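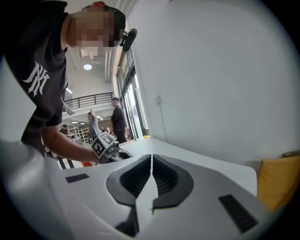

Tables! What are they for and why do we keep wiping them?

29 June 2020

Hello again. Quick one this week, lots to get through. Today is all about tables. Yes, tables. You've probably got one. You've probably got your elbows on it right now.

What is a table?

A flat top, held up off the floor. That's it really. Some have four legs, some have one fat leg in the middle, some have no legs at all and fold down from the wall. Trains have those. So do caravans.

The flat bit is called the top. Easy. The bit just underneath, that goes round like a belt, has a funny name - it's called the apron. Not every table has one. Crawl under yours and have a look. (Mind your head coming back out.)

Why are they flat?

Try this. Get a pea. Put it on a plate turned upside down, so it slopes at the edges. Off it goes. Now put it on the table. It might roll a bit but mostly it stays. Things slide and roll downhill because gravity pulls them towards the ground. On a flat, level top there isn't any downhill, so your pea stays for dinner.

If your pea always rolls the same way, your table isn't level. Or your floor isn't! Old houses have very wonky floors.

Why do tables wobble?

A table with four legs needs all four feet touching the floor. If one leg is a tiny bit short, or the floor has a bump, the table rocks from one pair of legs to the other. Very annoying when you're colouring in.

A table with three legs never rocks. Never! Three feet can always find the ground, even on lumpy grass. Thats why milking stools often had three legs - barns had bumpy floors. But three-legged things can tip over more easily if you lean on the wrong bit. So most big tables have four and we just put up with the wobble, or fold some card and shove it under.

Why do some have round corners?

Run into a sharp corner and you'll know why. Ow. A sharp corner pushes all the bump into one tiny spot on you. A rounded corner spreads it out over a bigger patch, so it hurts less. Still hurts a bit.

Rounded corners are good for the table too. Sharp ones get chipped when somebody moves house.

Why white?

Lots of you have asked this. White bounces back most of the light that hits it. So a white table near a window makes a room feel brighter. White walls do the same job. Black tops soak light up instead, and on a very sunny day they can get quite warm. Try putting your hand on something black and something white that have both been in the sun and see which is warmer. (Not metal please, it can burn.)

White is also good for finding things. A yellow bead on a white table, easy. A white bead on a white table, good luck.

But it shows every crumb. Every jam splodge. Every bit of felt tip that went off the edge of the paper.

Which brings us to wiping

You need: a cloth, a bowl of warm water, a tiny squirt of washing up liquid, a dry tea towel.

First take everything off. Everything. Not just pushing it down the other end, I've tried that.

Wring the cloth out well. It should be damp, and if it's dripping it's too wet.

Start at the far side and wipe towards you, in long lines. Catch the crumbs in your other hand. Then the edges, they're always sticky and people forget them.

Dry it with the tea towel. Done.

Why the washing up liquid? Water and grease don't like mixing. Put a drop of water on a buttery plate and it sits in a little bead. Soap has one end that grabs on to water and another end that grabs on to grease, so it can pull the two off together. Clever stuff.

Reader's letter

Chak-lun Huang, aged eight, wrote in to ask if you could make a table out of paper. Good question. He rolled up old newspapers into tubes, taped them tight, stood them on end and put a tray on top. It held 23 library books before it fell down!

Flat paper is floppy. Roll it into a tube and it gets much stiffer, because a tube doesn't want to bend in any direction. Lots of real table legs are hollow metal tubes, same idea. Chak-lun says fat tubes buckled and thin tight ones didn't. Have a go yourself and let us know how many books you get to. Ask before you use the newspaper, somebody might not of finished the crossword.

Words to know

Level - not sloping either way.
Apron - the strip under the table top.
Gravity - the pull towards the ground.
Buckle - to bend and give way suddenly.

Things to do

Find the oldest table in your home and ask where it came from.
Draw a table for a giant. How high would the chairs be?
Lay a marble on every table you've got. Which is the most level?

Next time - cushions, and what's inside them. Send your questions in, and put your age on please, lots of you forgot in February.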